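Jostley Street Community Kitchen
Minutes of the Kitchen Users' Meeting, 10/29/26

Present: Dexter Dimaculangan (chair), Priya, Walt, Connie, Marguerite, Joel (minutes)
Apologies: Sam

The meeting opened at 6:40 pm in the side room.

1. Minutes of the last meeting
Agreed, with one correction. The new shelving came from Lerkine and the order with Fakport was canceled.

2. Money
Balance is $2724. Of this, $2000 is set aside for the floor and can't be touched before the work is booked. Connie paid $283 for the oven repair and has handed in the receipt. To be paid back by check this week. Walt asked whether the repair was under warranty. It was not.

3. Harvest supper
Menu stays as agreed in the spring: leek and potato soup, bread, baked apples. Marguerite will do a tray of oven potatoes for the children. Tickets are limited to what the side room can seat. Priya to put the notice up and take names. No tickets on the door.

Potatoes will come from Tan Farm in sacks and need to be collected on the morning before the supper. Walt has the van. Peeling starts as soon as they are in the kitchen. Joel asked if they could be bought ready cut. Dexter had a price and it was too high.

4. Potato prep and the cutting boards
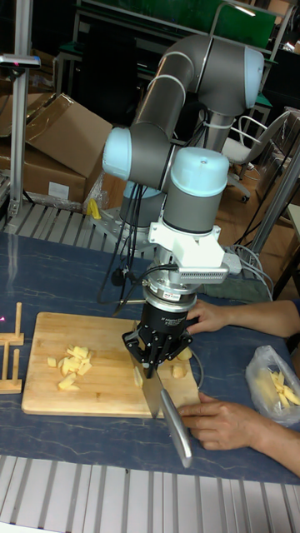
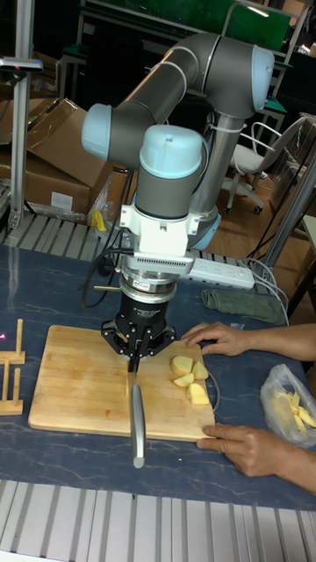
Cutting is the slow part of the job, and last year it held up the soup by an hour. Marguerite wants the soup potatoes chopped small and the children's potatoes cut into sticks, with the two kept apart from the start. Sticks go straight into a clear bag beside the board, as with the bag at the right of the board in both pictures, and the bag is moved to the big sink when it is full. Chopped pieces go from the board to the pot. Connie would like tubs instead of bags. Left as bags for this year, tubs to be looked at again if we have enough with lids.

Boards: the light wooden ones are to be used for vegetables only. Two of the older boards have split at the end and Walt will sand them or throw them out. Priya said boards slide on the smooth tables when people lean on them. Damp cloth under each board from now on. Cloths are in the second drawer.

Knives: to be sharpened before the supper. Dexter will take them in and bring them back in the roll. Knives are not to be left in the sink. This has been raised before.

Peelings go in the green bin outside and not down the disposal. Joel to put a sign over the sink.

5. Storage
The Lerkine shelves are up. The bottom shelf is for sacks and heavy pans. Labels are half done. Connie found 20 soup bowls in the hall closet that belong to the kitchen and has moved them back. Lids for the large pans are still missing. Anyone who borrowed them should return them.

6. Any other business
Walt reported that the back door sticks. He will plane it.
Marguerite asked for a second kettle. Agreed, up to the price of the last one.
Key list is out of date. Everyone to tell Priya which keys they hold.

Actions
Dexter: knives, confirm sacks with Tan Farm
Walt: van, split boards, back door
Priya: supper notice, names, key list
Connie: finish shelf labels, count tubs with lids
Marguerite: kettle
Joel: sign over the sink, send out minutes

Next meeting: after the supper, date to be sent by email.
Meeting closed at 7:55 pm.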